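Visit report: an afternoon at the Groris test kitchen

Home > Reports > Visits

In November our small group went to see the robot kitchen of Groris, in the old Coretti building behind the station. We were told to come at 2 pm and to leave big bags in the entrance. The visit was planned for 60 minutes, but it became longer, for a reason which I will explain below.

We came because of safety. At Stusutwood we have two arms for sanding, behind a fence, and we want to know how other people work when there is no fence. Groris uses a two-arm robot with hands that have fingers, and it practices simple kitchen jobs. On the afternoon of our visit the job was toast.

First we got the rules. Visitors stand behind the yellow tape. The operator keeps one hand near the stop button the whole time the arms have power. If somebody crosses the tape, everything stops, also when it is only to pick up a pen. I liked that they did not make jokes about this.
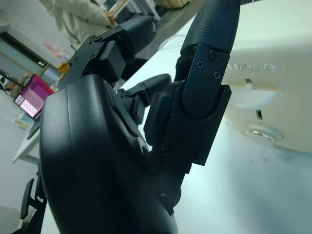 The first tries went well, although they were slow. Then, at the fourth try, the right hand closed on the bread and did not open again. The arm wanted to continue to the next position, and the toaster was lifted a little from the table together with the slice. The operator pressed stop. It took him maybe one second, but to us it felt longer. The toaster came down on its side and the lever was bent.

They pulled the plug first, before anybody touched the hand. Then they waited 30 minutes, put a second toaster of the same type on the table, and explained to us what the log said. The command to open was sent, but the hand answered with an old position, so the program believed that the fingers were already open. The makers of the control software, Kanaujia, know this fault. In the log book at Groris it was entry number 142, and 3 of the earlier entries were the same thing.
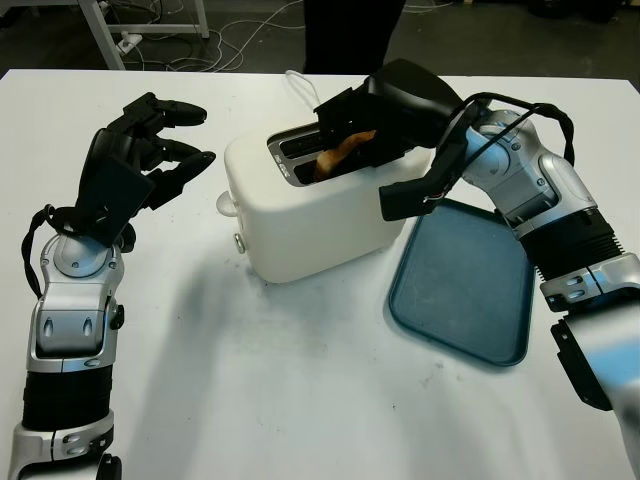 My own question was about the force. Why can the arm pull so strongly when the job is only a slice of bread? The answer was that the limit is set for the whole arm and not for each job, and they are now changing it. I think it is a weak point also in our workshop. When the fingers are pushed into the slot area to grip the toast, as the right hand does, there is not much space for an error. The other hand was held open and pointed toward the toaster, and I asked if it could hold the toaster down. They have tried it, but then two hands can be stuck in place of one.

We also spoke about heat. The hand has a temperature warning, but it is only a message on the screen and does not stop the arm. One person from our group found this not enough, and I agree with him.

For Stusutwood I wrote down two points: check that the gripper signal is fresh before the arm moves, and set a lower pulling force for light parts. Groris has promised to send us their form for fault reports. The coffee afterwards was good, and we took the train at 5 pm.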